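The Isatton accord, again

Ingeborg Kälin smiled for a good ten minutes in Kirerow in March, and so did her hosts. The foreign minister had come to reset ties with a neighbour that recalled its ambassador over fishing licences, and both sides spoke warmly of trust.

I have read the joint statement twice. It runs to 836 words, and "dialogue" does most of the work. The licences appear once, in a clause handing them to a working group.
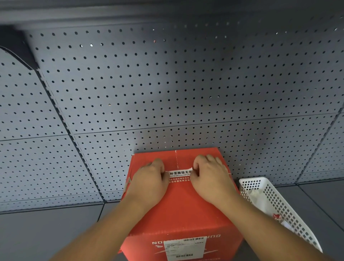
Gaëtan Lecomte, who helped draft the first accord in 2000, is unimpressed. "We had a working group too," he told me. "It met in nice hotels."

Perhaps this one will do better. But it has no chair and no deadline — and the ambassador's residence was still shut when I left.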